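4.2 Cleaning practice and the condition of shared kitchen surfaces

Print this page
E-mail this page

The second part of the study examined how cleaning work is organised in shared kitchens attached to community halls, neighbourhood houses and small meal services. Earlier work in this field has tended to concentrate on food temperatures and handwashing. The upkeep of fixed surfaces has received less attention, although it takes up a large share of the labour in any kitchen used by more than one group. Kitchens in the Sirkbridge and Clidside districts were included, and 33 sites agreed to take part. Each site was visited in the morning before the first booking and again after the last group had left.

Site coordinators were asked to supply their written cleaning schedule, where one existed. Schedules were held at 18 of the sites. They varied greatly in length and detail. Several listed only the benches, sinks and floor, with a column for initials. Others, particularly in Clidside, set out separate tasks for splashbacks, door handles, seals, shelving and the sides of appliances. The Oláh checklist, which was developed for school canteens and later adopted by a number of halls, was the most common printed form. It was often shortened by hand, and the items most frequently struck out were those dealing with vertical surfaces and with the narrow gaps between fittings.

Joints and edges deserve particular notice. Grease and flour dust collect where two sheets of metal meet, and a cloth passed quickly over a flat panel does not reach into the join. Users at most sites described wiping "what you can see", and few regarded the trim around a cupboard or an appliance as part of their own duty at the end of a booking. Light scratching was widely reported on steel surfaces, and coordinators generally attributed it to scouring pads (Figure 6).

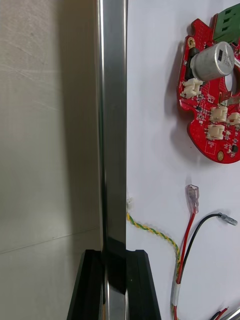 Figure 6. Brushed stainless steel with faint diagonal scratches and scuffs, beside a narrow vertical metal bar.

Responsibility for these areas was seldom clear. Hire agreements usually required that the kitchen be left "clean and tidy", a phrase that was understood in different ways by different groups. Regular users tended to read it as covering dishes, benches and rubbish. Coordinators read it more broadly and expected some attention to walls and doors. Where the agreement referred to an attached schedule, disputes over bonds were less common, even if the schedule itself was short. Two coordinators had stopped holding bonds altogether and had moved to a flat cleaning charge of 90 dollars per booking, which they found simpler to administer. Regular users on low incomes objected to this arrangement at both sites, and one group had moved its weekly lunch elsewhere.

The choice of cleaning product also influenced practice. Most sites supplied a general spray in a 500 mL bottle, refilled from a larger container kept in a locked cupboard. When the bottle ran out during a booking, users commonly turned to dishwashing liquid or brought their own product from home. Labels on refilled bottles were missing or unreadable at several sites. The Trudo program, under which a contractor restocks supplies on a fixed round, appeared to reduce these problems, but it was in place at only a few of the larger halls and its cost was beyond the smaller ones.

Time was the constraint mentioned most often in interviews. Bookings were frequently made back to back, and the closing task had to be finished while the next group waited at the door. Under these conditions users gave priority to the floor, partly for safety and partly on the view that a wet or dirty floor would be the first thing noticed. A gap of half an hour between bookings had been introduced at one Sirkbridge hall in June. The coordinator there considered the change worthwhile despite the loss of some hire income.

These findings should be read with some caution. Sites volunteered for the study, and those with poor records may have been less willing to take part. Visits were also arranged in advance, and it is likely that extra cleaning was done at some halls beforehand. The visual condition of a surface is in any case a limited guide to its hygiene, and the swab results are reported separately in Section 4.3.

Print this page
E-mail this page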